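Review: Wetemer lounge-resetting unit, after one season at Fekville

Prepared by Dorota Ziółkowski, Guest Areas

The Wetemer unit was taken on trial in the residents' lounges at Fekville to tidy seating between the morning and afternoon sittings. It was given one duty: to pick up cushions and pillows and return them to the sofas. Staff logged 1,148 pick-ups up to July, of which 50 needed a colleague to finish the job.

Handling of soft items is good. Plain pillows suit it best, and a pillow on the carpet against the front of a sofa is a routine task. Arranging is weaker — cushions go back on the seat, but seldom as a host would place them. 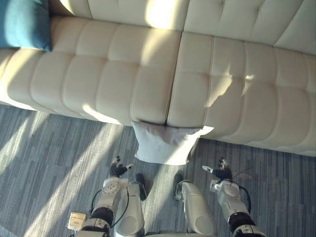 Effect on staff

No posts were removed. Hajar Zerouali's team reports less bending, and two hosts now spend the midday changeover with residents. Against this, Ismail Salem has taken on charging and daily checks, duties absent from his job description. We consider that this should be put right before any purchase. Some hosts also disliked having to wait for the unit to clear a sofa they could have tidied faster themselves.

Verdict

Recommended for large lounges, with paid training time. Smaller rooms should keep their present arrangements. Questions about the log may be sent to Mohcine Amrani.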